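Re: [dorkside-list] Soft packets, how many is enough?
From: Theresia Grabner

Rikis wrote:
> We have 80 takes of the soft packets and the policy still
> squashes everything like a sponge. Do we just need more,
> or are we collecting the wrong thing?

Hi Rikis, and hello to everyone I haven't written to since September,

Lovely to see someone else taking on packets! I'd say a bit of both. Our set at Lilberg stands at 2,102 takes, and the 822 done with plastic film have taught us far more than all the boxes did (boxes are so well behaved, bless them). My two bits of advice, for what they're worth:

1. Use slippery things with powder in them. Baking soda is cheap as chips and changes shape whenever you look at it.
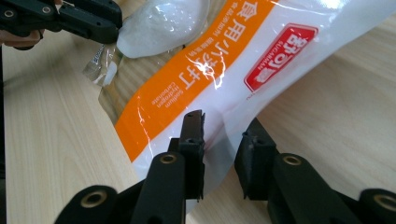
2. Keep both hands busy. We work with a gripper in each hand and the divider tray left in the same spot, so the packet is the only thing we fuss over between takes. 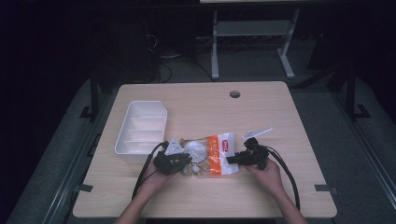

I also throw out any take where I've stopped to think halfway through, because the hesitation gets learned along with everything else, and up to 21 go in the bin on a bad morning.
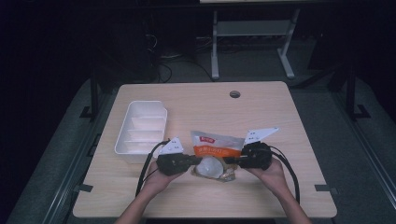 As for your sponge problem, I'd look at how you label the grasp before you record any more. Engelhardt's script marks contact from the jaw opening alone, and that's hopeless with something pale and see-through pinched between two jaws. We go by the head view as well, and the dotted plates on top of the grippers help us line it all up.

Happy to send you our labelling notes if you'd like a squiz.

Cheers,
Theresia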